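2022年4月20日　作業ノート(両腕セル、ソフト側)

昨日の続き。Drollum のプランナを新しい版に上げてから「良くなった」という声が出ているが、私はまだ信じていない。良くなったと言っている人の根拠を聞くと、だいたい動画を数本見た印象である。なので今日は同じ初期配置の再現から始めて、ログだけで比較することにした。

午前
・旧版と新版で同じゴール集合を流す。机上物体は固定、乱数シードも固定。合計332回の計画要求。
・成功率は新版のほうが高い。ただし「成功」の定義が版で違う。旧版は軌道の後処理(時間パラメータ化)まで通って成功、新版は経路が出た時点で成功を返している。同じ条件に揃えると差はほとんど消えた。リリースノートにはこの変更が一行も書いていない。
・計画時間の中央値は確かに短い。これは認める。ただしタイムアウトを200 msに切った場合の話で、タイムアウトを緩めると旧版もほぼ同じところに落ちる。速くなったというより、あきらめるのが早くなっただけではないか。

衝突モデルについて
皿立てのペグが相変わらず問題。点群から作った占有格子だとペグの列がひとつの壁になってしまい、皿を差し込む姿勢がすべて衝突扱いになる。2月に格子を細かくして回避したはずが、設定ファイルの統合のときに元の値に戻っていた。誰が戻したかは履歴を見れば分かるが、どうでもいい。値がふたつのファイルに書いてあること自体が悪い。今日付で片方を消した。

マグツリーの枝も同じ系統の失敗をする。枝が細いので、視点によって点群から丸ごと抜ける。抜けると今度は「何もない」ことになり、プランナが喜んでそこを通す。ペグは太りすぎ、枝は消える。同じパラメータで両方を救うのは無理だと思う。既知物体はメッシュを当てはめて衝突形状に置き換え、格子は未知のものだけに使う。この方針は前にも提案して、姿勢推定が当てにならないという理由で流れた。では格子は当てになるのかと言いたい。

知覚
Bălan の姿勢推定器を皿で試した。正面から見えていれば良い。立てかけた皿を真横に近い角度から見ると、法線が反転する解と正しい解の間を行ったり来たりする。信頼度はどちらも高い値で返ってくる。この信頼度を下流で閾値に使っているコードが4か所見つかった。全部やめるべき。当面は、前フレームの姿勢と法線が大きく食い違ったら更新を捨てる処理を入れた。対症療法なのは分かっている。

マグのほうは、取っ手が隠れると回転が決まらない。これは原理的にそうなので推定器を責めるつもりはない。責めたいのは、決まらないのに一点の答えを返してくる仕様のほう。分布で返せないなら、せめて不定のフラグがほしい。

右腕の接近動作
箱の左側から指を寄せる動作で、手先の目標が毎回少しずつ手前に残る。最初は手先座標系の較正を疑ったが、較正板で測り直しても説明できるほどのずれはない。ログを見ると、計画の終点と制御器に渡った終点がすでに違う。間に挟まっている Vadton の平滑化ノードが、最後の点を「許容誤差内」として切り落としていた。許容誤差の単位がこちらの想定と違うらしい。ドキュメントには単位の記載なし。ノードを外して直接渡すと残差は消えたが、代わりに肘のあたりの加速度がきつい。外しっぱなしにはできないので、終点だけ元の値で上書きする薄いラッパを書いた。

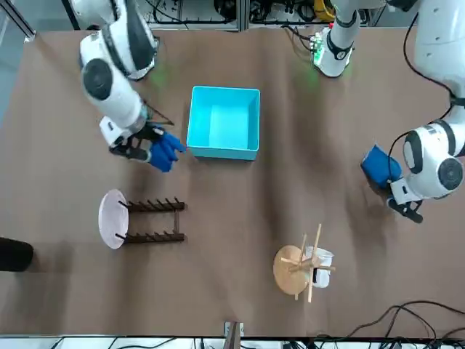

右腕、箱の左側へ寄せた姿勢。左腕は青いものを把持。手前に皿立てとマグツリー。

この配置を比較用の基準にする。両腕の関節角と机上物体の推定姿勢は同じ名前で保存した。左腕の把持物は衝突形状に登録しておくこと。登録しないまま計画すると、手首まわりの余裕を過大に見積もる。柔らかいものは形が決まらないので大きめの箱で包むしかないが、大きすぎると今度は解が出ない。今の寸法は適当に決めた値で、根拠はない。

制御
インピーダンス制御のゲインを Plisthorpe の推奨値にしてみた。並進剛性410では、自由空間の追従は問題なし。接触を含む動作ではまだ評価していないので、「推奨値で動きました」とは書かないでおく。推奨値がどの手先、どの負荷で決められたのかも資料に見当たらない。

未解決
・新版プランナの成功判定を旧版に揃えるパッチ。上流に投げるか、手元で持つか。
・両腕同時計画のとき、片腕が止まっているだけなのに探索次元が減らない。設定の問題か実装の問題か切り分けていない。
・ログの時刻が知覚側と制御側でずれる件。今日の比較には影響しないはずだが、「はず」のまま残っている。

次に触る人へ。格子の解像度は共通設定のほうだけを見てください。古いほうのファイルを手元に持っている場合は消してから起動すること。ラッパは既定で有効、切りたいときは起動引数で。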